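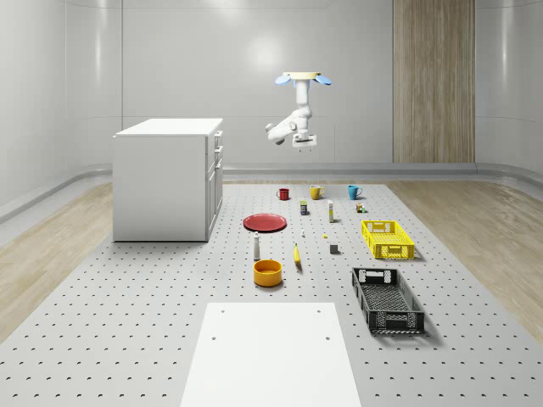
1/ Short thread on measuring household income in informal settlements, using the Seltthorpe panel. The headline number most people quote is monthly cash income. It is the weakest variable in the file.

2/ The panel has 1379 households over 4 waves. Income is self-reported with a 30-day recall. Spending comes from a seven-day diary. In every wave, median spending exceeds median reported income.

3/ Part of the gap is remittances, which the first questionnaire filed under "gifts". Petersen recoded these from wave two onward. Wave one was left as is, so don't splice the series.

4/ Part is rotating savings clubs. A payout is recorded as income by some households and as a withdrawal by others. Enumerators had no instruction either way until the May revision of the manual.

5/ In-kind wages are valued at local market price. Labour paid in maize moves with the harvest even when hours worked don't change.

6/ If you need a welfare ranking, use the asset index. If you need a poverty line, use consumption per adult equivalent and state which scale you chose.

7/ Cells under 300 households are suppressed in the public tables. The restricted file goes lower, on application.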